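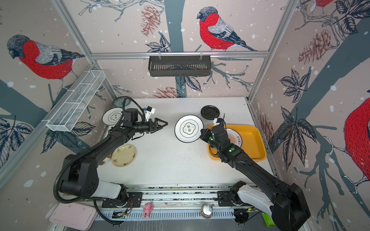 Jarmila Šťastný wrote in to ask whether a recording should be thrown out when the station was not cleaned before it, or kept and marked. Her view was that a policy trained only on tidy tables will fail in the first real kitchen it meets. We agree with the second half. The rules below keep such recordings and say how to mark them.

Skimden Tabletop: recording and release rules
README for contributors and users
Last revised Sunday, April 27, 2025

What this is

Skimden Tabletop is a set of two-arm manipulation recordings made at fixed stations. The work is handling tableware: picking up plates, placing them in trays, moving them between trays and table, and passing them from one arm to the other. The set is kept by Nukis, with stations at Rastonora and Robichaud. This file covers how recordings are made, labeled, checked and released. It does not cover training code.

The words "must" and "should" are used in the ordinary way. A recording that breaks a "must" is not released. A recording that breaks a "should" is released with a flag.

Contents of the release

There are 39 tasks. Of these, 33 are in the open split and the rest are held back for evaluation. Please do not ask for early access to the held-back tasks. Each recording folder holds the video, the joint states for both arms, the gripper commands, a task sentence and a short station note.

Station rules

Both arms must be fixed to the station rail before power is applied. Check the mounts by hand at the start of each shift and again after any collision, however light.

Hoses and cables must have enough slack for the wrist to turn through the full range used in the task. Run the arm slowly through that range once before recording. If a hose catches on a link or a shelf, reroute it. Do not tape it to a moving joint.

The emergency stop must be within reach of the operator's free hand. Test it at the start of each shift. A stop that has not been tested is treated as a stop that does not work.

Hands stay out of the enclosure while either arm is enabled. Resetting the plates counts as having hands in the enclosure. Disable both arms, reset, step back, enable. Operators who are in a hurry skip this more than any other rule, and it is the one we will suspend a station over.

Exposed boards and open cable channels should be covered when wet items are used. No station may record with liquids until the lead has signed the station note.

Objects

Plates should differ in rim, color and pattern within a session. Lettering and emblems are fine and do not need to be masked. Chipped or cracked plates must be taken out of use at once.

Items that are not part of the task may stay on the table if they were there at the start of the recording and stay for the whole of it. Do not add or remove things partway through. List them in the station note under "other items" in a few plain words. "Small toy, metal container" is enough.

Crumbs and debris are allowed in the work area under the "uncleaned" flag, which is the answer to Jarmila's question. They are not allowed to build up where an arm mount meets the rail. Brush the rail down between sessions – a grain of grit under a mount can shift the base enough to spoil the calibration.

Backgrounds

Wall coverings may be plain or patterned. A station should change its covering every two weeks and must write down the date of the change. Shelves and frame posts may stay in view. Do not hang anything from a shelf that can swing into the path of an arm.

Task sentences

Write one sentence per recording, in the present tense, naming the object and the goal. Use color and position before pattern. Good: "Put the plate with the black rim in the yellow tray." Poor: "Do the plate task again." If two objects fit the sentence, rewrite it until only one does.

Say which arm does the work only when the task requires it. For tasks with a handover, name both.

Failed attempts

Keep them. A dropped plate, a missed grasp or a slow recovery is marked "failed" or "recovered" and goes into the release with everything else. Do not trim the start or end to make an attempt look cleaner. A recording is discarded only when a person enters the enclosure, a camera loses power, or the joint log has a gap.

An operator may retry a task up to 4 times from the same starting layout. After that, reset the layout and begin a new recording.

Checks before release

Every recording is watched in full by a person other than the operator. The checker confirms the task sentence, the outcome label and the flags. If the checker and the operator disagree on the outcome, the checker's label stands and the operator's is kept in a second field.

Known limits

Every station uses a fixed camera, so parts of the table are hidden whenever an arm reaches across it. Force is not recorded. Ceramic and plastic items are not told apart in the labels for anything recorded before June, and some of those labels will never be filled in.

Robichaud used an older gripper log format. The conversion script is in the tools folder and should be run before the two sites are mixed.

Reporting problems

Open an issue with the recording number and the time in the video. For a safety problem, stop the station first and write afterward. Changes to these rules are proposed the same way – quote the rule, then give the new wording in full.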